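Clorka Council Votes to Move Home-Grow Cannabis Bill Forward

Mon 3 April

The regional council in Clorka has voted to send a draft law on home-grown cannabis to a full reading, the furthest any such proposal has gone there. Members backed the motion after a debate that ran well into the evening.

The bill would let adults grow up to three plants at home for their own use. Sales would remain illegal, and so would smoking in parks, at bus stops and near schools. Anyone found with more plants than allowed would pay a fine but would not get a criminal record, as happens now.

Sandra Catterall, who wrote the draft, told members that the current rules take up police time and leave people with records that follow them into job interviews. She said the bill was kept narrow on purpose.

"We are not opening shops," Catterall said. "This covers what an adult does in his or her own home, and it sets a clear limit."

The region recorded 366 possession cases last year, according to papers handed out before the debate. Most involved small amounts and ended in a fine. A petition in favor of the change gathered 2,258 signatures and was delivered to the council over the winter.

Opponents said the draft leaves too much open. Assunta Pellegrini, a member for the Ackroyd district, voted against the motion and asked how the plant limit would be checked in apartment buildings and shared houses. She also wants stricter wording on homes where children live.

"If an inspector can't enter without a warrant, then the limit is only on paper," Pellegrini said. She added that she would look again at the bill if those sections were rewritten before the full reading.

Under the draft, plants would have to be kept out of view of the street and in a room or greenhouse that can be locked. Tenants would need written permission from their landlord. Growers would not have to register, a point that drew criticism from members on both sides of the vote.
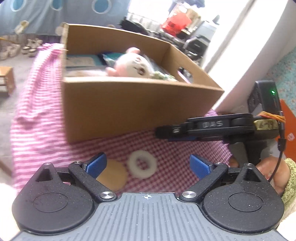
A gripper with its jaws open toward a table covered with a checkered cloth.

Medical cannabis is handled under separate rules and would not change. Patients there can get it with a prescription from a specialist, though many have complained of long waits and high prices. Vidura, a patient group that has followed the bill from the start, said it supports the home-grow plan but does not see it as an answer for people who are too ill to look after plants.

The group has asked the council to take up prescription costs as a separate matter. Catterall said she was open to that – but not as part of this bill, which she fears would stall if more sections were added.

The neighboring region of Trandano passed a similar measure two years ago, with a lower limit of two plants per adult. Officials from Trandano are expected to speak to the council's health panel about how the rules have worked, including the number of complaints about smell, which came up several times during the debate.

The health panel will go through the text first and can propose changes. It must also hold one public hearing, with written comments accepted from residents and local groups. The police department has already said it will send comments on the sections dealing with searches and fines.

A full reading is planned for September. If the bill passes, it would take effect at the start of the following year, and existing fines for small amounts would stay in place until then. Past convictions are not covered by the draft. Catterall said a proposal on clearing old records would come later, once the main bill has been settled.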